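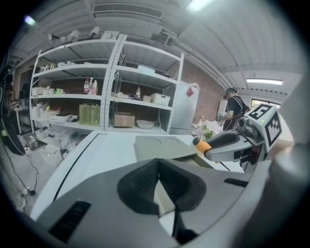 Kingi to supply gaming machine management system to Lokwood venues

CLUSVILLE, August 8, 2023. Kingi, a developer of slot games and venue software, has signed a supply agreement with the casino operator Lokwood. The agreement covers 1433 machines at three venues and includes game content, accounting software and player limit tools.

Installation begins in September at the Clusville venue. The Flosham sites follow once acceptance testing at Clusville has been signed off. Existing cabinets will be kept where the main board supports the current protocol version. Older units will be fitted with a replacement interface card.

The system records meter readings, door events and ticket transactions from each machine and passes them to a central server. It can handle more than 4000 connected machines without a change of server hardware.

"The main requirement was that meter data should reconcile with the cash desk at the close of each trading day," said Tamsin Halliday, head of gaming operations at Lokwood. "The trial installation met that requirement."

The content library supplied under the agreement contains 70 titles, including three-reel games and linked progressives. Each title is supplied with its paytable, return setting and test certificate reference.

"Venues can schedule a change of title from the server outside trading hours," said Hemi Ngata, technical director at Kingi. "The machine must be idle and hold no credit before the change is applied."

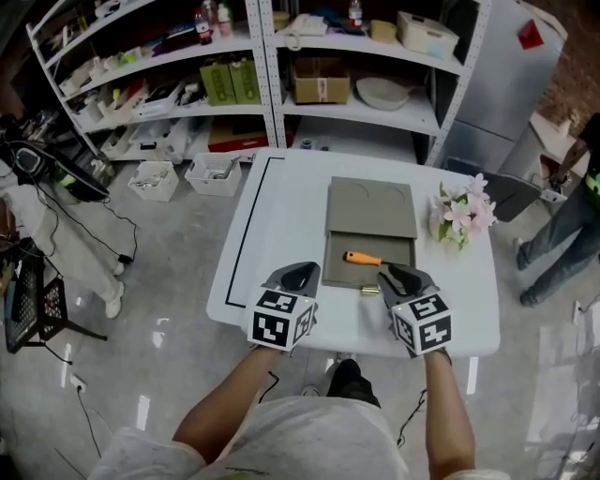 What happens to a progressive jackpot when a linked machine is taken out of service?

The jackpot value is held on the central server and stays available on the other machines in the link. Contributions from the removed machine stop until it is reconnected.

Media enquiries: Shona Rakena, Kingi, Clusville office.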